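**Toy shelf: the green kitchen set is back out**

The mint-green toy kitchen set is available again from the Iturra room. It came to the toy library in August as part of a donation from Skusthorpe, and it has been one of our most requested items, with 121 loans across the kitchen shelf last year. Nélida Riquelme went through the whole set this month and checked it against the card.

A few notes for families and playgroups who want to borrow it.

The card lists 13 parts. The large one is the appliance with the long base. It goes home in the big crate, and it should be carried from underneath. The flat green lid sits on the base and comes off easily, so please take it off before you pack and wrap it in the cloth. The pot goes next to it.

Check for the metal ring before you return the set. It is thin and silver, and it is close to the size of the pot's rim. The ring has come back separately three times, once in a coat pocket and twice at the bottom of a bag of books. There is now a small zip pouch in the crate for it. Children under three should not have the ring or the small green pieces without an adult at the table.

The small green pieces are easy to mix up with the ones from the Droteo tea set, which are nearly the same color. Droteo parts have a dot of nail polish on the underside. If you find one with a dot in the kitchen crate, drop it in the tray by the desk and we will sort it.

Several borrowers have asked for something to hold the small pieces during play. A wide, shallow dish with low sides works well because children can see everything in it and reach in from any direction. We don't lend dishes with the set. If you use a glass one at home, please keep it on the table and bring out a plastic one for the younger children.

To clean the set, wipe the green parts with a damp cloth and mild soap. Do not put them in the dishwasher. Dry the ring right away so it keeps its shine. Scuffs on the base are fine and you don't need to report them, but tell us about cracks.

The loan period is three weeks, with one renewal if no one is waiting. The set is item 221 in the catalog, under Pretend Play. The Nolimwood wooden stove is still out for repair, and anyone on the list for it can take the green set in the meantime without losing their place. Requests can go on the clipboard or to Nélida at the desk.

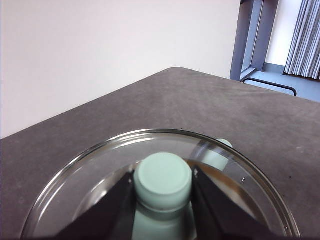
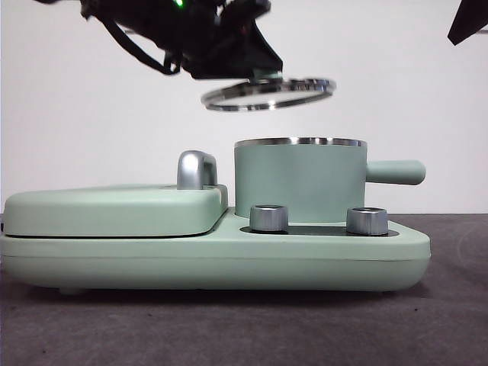

*From the green kitchen set: a small piece in a clear glass dish (first photo) and the silver ring over the pot (second photo).*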